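Ticket: Smart storage labels say "synced" but the app loses items
Product: Stitora wardrobe app, version 2
Opened by: Kenta Onishi
Status: Closed by support, reopened by customer
Opened: 8/27/19

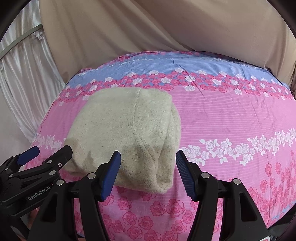
I pay for Stitora so that I know which box my winter clothes are in, and at the moment I would do better with a biro and a roll of masking tape. The app tells me every entry is "synced". It then shows me an empty list for the spare room. I have added items, closed the app, opened it again and watched them vanish. The first time I assumed I had pressed the wrong thing. The cream jumper on the bed, folded up into a thick square, is the item I have been testing with, as it has a seam down the front of the fold that makes it easy to pick out among the thumbnails. It went in under Knitwear, Box B, Spare Room. After a restart there was no jumper, no Box B and no Spare Room, and the little green tick was still sitting there looking pleased with itself.

Phone is a mid-range Android, plenty of free space. Home broadband, no trouble with anything else. Account is the paid one, which I was told allows 2,000 items. I am nowhere near that.

Reply from Stitora Support
Hello Kenta, thanks for getting in touch and sorry you are having trouble. Please could you try the following: log out and back in, clear the app cache, make sure the app is up to date, and restart your phone. This fixes the problem for most customers. We will close the ticket if we don't hear from you.

Reply from customer
Done, all of it, in that order. Then again in a different order in case that mattered. No change.

I am not convinced by "fixes the problem for most customers". Logging out and in would hide a problem like this for an hour or so, and I suspect that is as long as most people look. I'd like to know what the green tick means. Does it mean the entry has reached your server, or only that the phone has sent something off and hopes for the best?

Notes on what I have tried since:

Added the jumper on wifi. Shown in list. Closed app. Gone.
Added it on mobile data. Shown in list. Closed app. Still there. Opened app on wifi. Gone.
Added it on the website from my laptop. Shown on website. Never turned up on the phone at all.
Added it on the phone with no photo, just the word "jumper". Stayed put through every restart.
Added the same entry, then put the photo in afterwards. Gone at the next restart, words and all.

So it looks like something to do with photos. I say "looks like" as the website entry had a photo too, and that one didn't disappear from the website. It just wouldn't come down to the phone.

Reply from Stitora Support
Hello Kenta, thank you for the detailed notes. The green tick means your data is safe. It is possible that your photos are too large. Please reduce the photo quality in your camera settings and try again.

Reply from customer
"The green tick means your data is safe" can't be right, can it? I have a whole ticket here about data with a green tick that was not safe.

I turned the camera quality down to the lowest it will go. The jumper is now a pale smudge. Entry gone after restart as before. I then tried a tiny picture, a plain white square I made on the laptop. Gone as well. I think we can leave photo size out of it.

Something I should have mentioned earlier. All of this started in July, after I brought my old list over from Lodstead using your import page. Before that I had a handful of test items in Stitora and never lost one. Lodstead had its faults (it was ugly, and the search was useless) but it did keep hold of what I typed. Is there any chance the import has left something odd behind? Your help page says the import is "seamless", and in my experience people only use that word when they haven't looked.

Reply from Stitora Support
Hello Kenta, the Lodstead import has been tested and we are not aware of any problems. I have passed your ticket to our technical team. I am marking this as resolved for now.

Status changed: Closed

Reply from customer
Reopening. Passing it on isn't resolving it.

While waiting I had a poke about in the export file, the one you get from Settings, Account, Download My Data. Every room that came over from Lodstead has a space after its name. "Spare Room " with a space, in other words, and not "Spare Room". The rooms I made myself in Stitora don't have it. I made a new room called Test, put the jumper in it with a photo, and restarted the phone. It was still there this morning.

I am not a programmer, so take this for what it is worth. My guess is that the photo gets filed under one spelling of the room and the words under the other, and when the two don't match the app throws out the lot. It doesn't explain the mobile data result, where the entry lasted one restart longer. It might be that it hadn't finished uploading.

Reply from Stitora Support (technical team)
Hi Kenta, picking this up from my colleague. Thank you for checking the export, that was very useful. We can see the trailing space on 17 rooms and boxes in your account and we are able to repeat the fault here on a test account. The tick currently shows that the phone has sent the entry. It does not show that the server has kept it. I agree the wording is misleading and have raised that separately.

For now, please rename each imported room and box: open it, delete the space at the end of the name, save. Entries added after that should stay. Entries already lost can't be brought back, I'm afraid.

Reply from customer
Thank you for a straight answer about the tick. Renamed them all, which was as dull as it sounds. On 2 of the boxes the space came back after saving and I had to delete the box and make it again.

Jumper is in Box B, Spare Room, with photo. It has survived a night and several restarts, on wifi and off it. I'll believe it is fixed when I've put the rest of the winter things in and they are still listed in a fortnight. Please leave this open until then, and please take "seamless" off the import page in the meantime.

Status changed: Waiting on customer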